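News > Community > Toys and Play

We use cookies to keep this site running. By continuing to browse you accept our cookie policy.

Toy animal sorting days return to Iltbridge

August 25, 2025
By Obed Laryea

The toy library in Iltbridge is sorting its animals again, and what a collection it has become! Families gave so generously in July that the shelves at the Sarnard Street rooms now hold 2971 toy animals, 606 of them new to the library this summer. There are farm sets, zoo sets, sea creatures and a great heap of dinosaurs, and every one of them needs a home in the right box before lending starts up again.

The method is wonderfully simple. Figurines go into shallow plastic trays on a covered tabletop, get looked over for cracks and worn paint, and then move on to the box for their set. Anything with a long neck tends to get a tray to itself, as those are the ones that tangle with everybody else's legs.

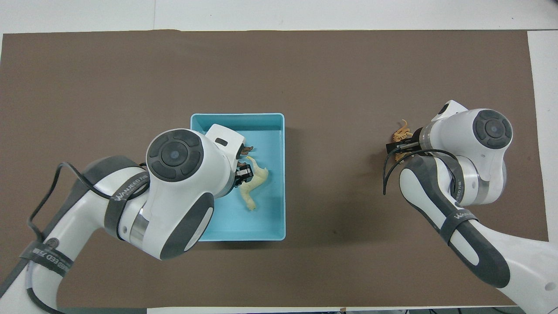
The trays are a big step up from the old cardboard lids, which sagged in the middle and let the smaller animals roll off across the table. Low sides make it easy to reach in, and a pale floor shows up a dark little calf or a loose tail right away. The mats are new this year too, and they keep the clatter down - a real blessing when a full box gets tipped out.

Two sets are still short of pieces. The Calado farm box is missing its goats, and the Rustness safari box could use another zebra or two (lions it has plenty of). If you have strays at the bottom of a toy chest, bring them along! Odd ones are welcome, and so are chewed ones, within reason.

Sorting runs every morning until the boxes are full, and children can come along with a grown-up. Lending opens again as soon as the last lid is on. Bring a bag with handles - the dinosaur box is heavier than it looks.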